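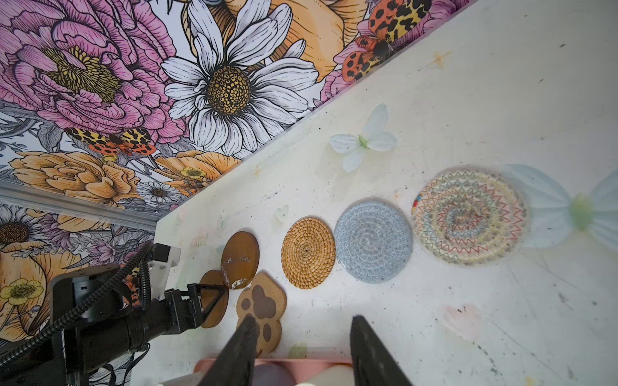

Gernach Non-Woven Wallcovering – Printed Botanical Series
Nevmont Surfaces

Paste-the-wall covering for interior residential and light commercial use. Sold by the roll and cut from a single print batch per order. Samples are available in A4 and full-repeat sizes.

Construction

The base is a non-woven blend of cellulose and polyester fibre, coated on the face side to take water-based pigment inks. The material does not expand when wet, so no soaking or booking time is required. The reverse is uncoated and accepts ready-mixed adhesive straight from the wall. Colour density is set at the coating stage, and the outline layer is printed last to keep the black line crisp at the edges of each motif.

Specifications

Roll width (trimmed): 674 mm
Untrimmed width: 700 mm
Base weight: 200 g/m²
Match: straight
Finish: matte
Light fastness: good
Cleaning: spongeable
Removal: dry strippable
Adhesive: ready-mixed, non-woven grade
Batch marking: printed on roll label and on the reverse at the leading end

Rolls are supplied trimmed unless the untrimmed option is selected at checkout. The untrimmed version carries a 13 mm selvedge on each side and is intended for installers who prefer to double-cut their seams on site.

Surface preparation

Walls must be dry, sound and free of flaking paint. Fill and sand all defects; the matte face will show ridges under raking light, particularly beside windows. New plasterboard should be sealed with an acrylic wallpaper primer and left to cure as directed on the tin. Gloss and semi-gloss paints need to be abraded and primed. Existing vinyl coverings must be stripped. Where the substrate is dark or patchy, use a white pigmented primer, as the pale areas of the print are not fully opaque.

Hanging

Check that all rolls carry the same batch number before cutting. Strike a plumb line one roll width from the starting corner, less 10 mm for the return. Apply adhesive to the wall with a medium-nap roller, slightly wider than the drop, and cut in at the ceiling with a brush. Hang the drop from the top and smooth from the centre outwards with a plastic spatula or a clean short-nap roller. Butt the seams. Do not overlap, and do not use a hard seam roller, which will polish the matte face and leave a visible track.

Trim with a fresh blade at every drop. Adhesive on the face should be lifted with a damp sponge straight away and the area blotted, not rubbed.

Internal corners should be cut and re-plumbed. External corners can be wrapped if they are true; otherwise cut 25 mm past the arris and overlap with the next drop.

Installer note from Gilmar Nogueira, technical services: on large floral repeats, set out the full wall dry before pasting and decide where the part-width drops will fall. A narrow strip beside a door architrave is harder to match than the same strip in a corner.

Where not to use it

Not suitable for shower recesses, splashbacks behind cooktops, exterior walls or unheated outbuildings. In bathrooms it may be used outside the splash zone provided there is mechanical ventilation. For wet areas see the Shimada vinyl-faced range.

Ordering

Item code: 4000 (trimmed). Add suffix U for untrimmed.
Lead time: made to order, dispatched in tubes.
Returns: unopened rolls from the original batch only. Cut lengths and samples are non-returnable.

Use the Plotgate calculator to work out quantities. Enter the wall height and width without deducting for doors and windows, and allow one spare roll for later repairs. Batches are not held after dispatch and a later reprint may vary in colour.

Trade enquiries: Janaína Coutinho, Nevmont Surfaces trade desk.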